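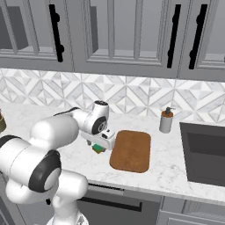 Figure 1. Kitchen counter with a small green-and-orange object.

Household Food Waste in Badstead
Vittoria Caruso and Italo Cattaneo
Submitted October 18, 2023

1. Purpose
The study measured how much edible food is thrown away in homes in the Badstead district and at which stage of the week the losses occur.

2. Method
A total of 48 households kept a written diary for three weeks in September. Each entry gave the type of food, its weight and the reason for disposal. Two households withdrew and their entries were removed.

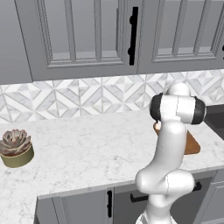

3. Results
Bread and salad greens were the items most often recorded. Of the households that finished, 74 percent threw away more food on the day before shopping than on any other day. Homes that planned meals in writing reported smaller losses. Weights were taken on household scales and were not checked by the authors.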